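The comment window on the Riston broadband rules closes at the end of January, so let's talk about how to get yours in.

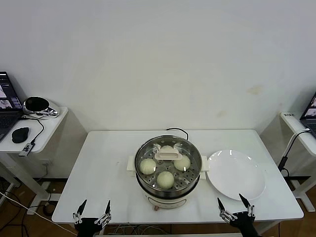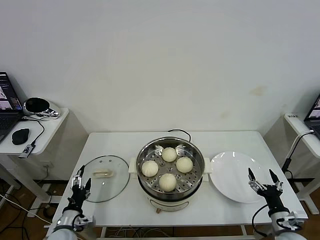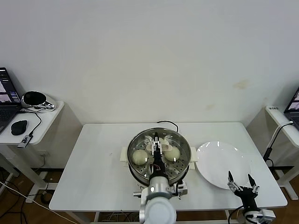 Olga Cabello spent an evening reading all 431 comments on the docket, and 89 of them were the same form letter, word for word. They sat there as alike as steamed buns in a basket - and the staff lump them together as one. So please write your own! Mention your bill, your dropped calls, whatever bugs you. Put docket 3703 at the top and send me a copy if you like. Remedios Pacheco is reading drafts until 10 every night.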